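Chamada de participantes - teste de campo do kit bimanual Flundex

A Brorketti procura pessoas para experimentar durante 7 semanas o kit Flundex, uma estação de trabalho com dois braços robóticos destinada a tarefas pequenas de bancada: trocar pilhas, abrir e fechar embalagens, arrumar material de escritório. O kit ainda não está à venda. Antes disso queremos vê-lo nas mãos de quem não o montou.

O teste decorre na nossa oficina de Galang, no piso térreo, com entrada pelo pátio. As inscrições estão abertas até 21 de junho de 2019.

O trabalho

Cada participante opera a estação por teleoperação, faz uma tarefa curta, repete-a e anota o que correu mal. As tarefas são coisas de casa e de escritório. Uma das mais pedidas é a do comando de ar condicionado: compartimento aberto, duas pilhas AA verdes, tampa à parte. Parece simples e é a que mais tempo leva a aprender, sobretudo por causa das molas dos contactos e do encaixe da tampa. Os objetos são usados e alguns têm sujidade e riscos, como os que qualquer pessoa tem numa gaveta. Quem opera trabalha muitas vezes só com a vista da câmara de pulso, com os dois dedos da garra em baixo. 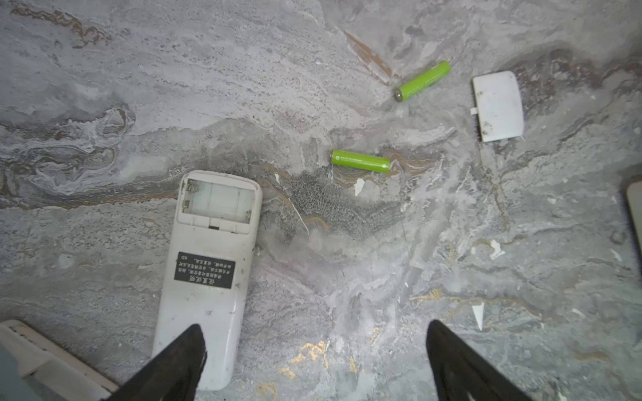
O que o kit inclui

- dois braços com base aparafusada a um perfil de alumínio
- uma garra e uma câmara de pulso por braço
- câmara fixa sobre a área de trabalho
- software Prullosel, versão de teste, para gravar e rever sessões
- manual de montagem em português (ainda com erros, que também queremos que nos apontem)

O tampo e a cabine não fazem parte do kit. Cada comprador usará a mesa que tiver, e por isso perguntamos no questionário final que tipo de bancada o participante tem em casa ou no trabalho.

Quem procuramos

Não exigimos formação em engenharia. Nos testes anteriores tivemos bons resultados com pessoas que costuram, que reparam relógios ou que trabalham em laboratório. Pedimos:

- idade mínima de 18 anos
- disponibilidade para 2 sessões por semana, de manhã ou ao fim da tarde
- boa visão de perto, com ou sem óculos
- português escrito suficiente para preencher o registo de cada sessão

Ter usado um braço robótico antes não é vantagem nem desvantagem. Temos 42 lugares e queremos preencher pelo menos metade com principiantes.

Não podem participar funcionários de empresas que fabriquem ou revendam braços robóticos, nem familiares diretos da equipa.
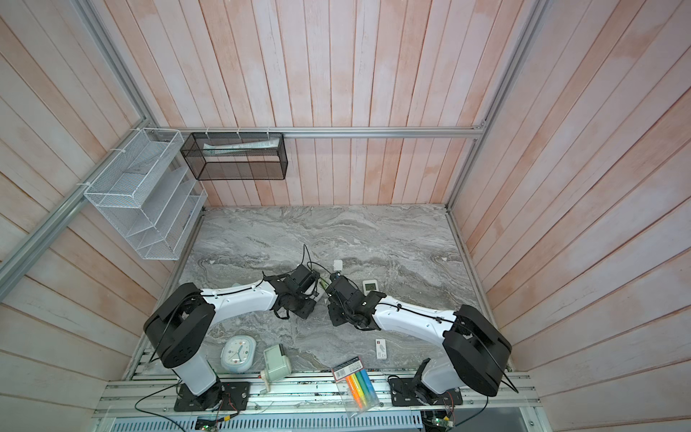

Texto: Felicidad Ocampo
Coordenação de testes, Brorketti

Como decorre uma sessão

A primeira sessão é só de adaptação. O participante aprende a parar os braços, a abrir e fechar as garras e a aproximar uma da outra sem tocar. As tarefas começam na segunda. Os objetos ficam espalhados no tampo e mudam ao longo do teste. Entre os que usamos há um relógio redondo de ponteiros, um afia-lápis de manivela verde-claro e uma embalagem transparente de marcadores fluorescentes. O relógio é difícil de levantar quando está deitado. A embalagem dos marcadores escorrega, e interessa-nos saber como cada pessoa resolve isso.

No fim preenche-se uma folha com três perguntas: o que tentou fazer, onde parou, o que mudaria no kit. Respostas curtas servem. Preferimos "o cabo incomoda-me neste movimento" a uma nota de zero a dez.

Um técnico está sempre na sala. Se um braço bloquear, o participante carrega na paragem e espera; não deve tentar soltá-lo à mão.
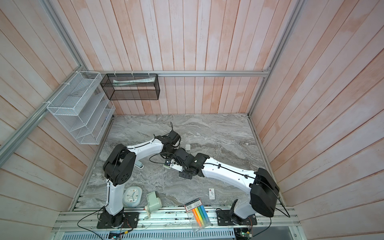 As sessões são gravadas pelas câmaras da estação, que apanham a área de trabalho e não o operador. O som não é gravado. As gravações servem para corrigir o kit e podem ser apagadas a pedido do participante até ao fim do teste.

Compensação

Cada participante que complete o teste recebe 400 euros, pagos por transferência depois da última sessão. Quem desistir a meio recebe a parte correspondente às sessões feitas. Não pagamos deslocações, mas há lugar para bicicletas no pátio. Os participantes terão também desconto na compra do kit quando este for posto à venda - o valor ainda não está fechado.

Inscrição

Envie uma mensagem pelo formulário de contacto da Brorketti com o assunto "Teste Flundex" e indique nome, idade, horários possíveis e um trabalho manual que faça com regularidade. Não é preciso currículo. Respondemos a todas as pessoas ainda em junho, incluindo as que não forem selecionadas, e as primeiras sessões são marcadas por telefone.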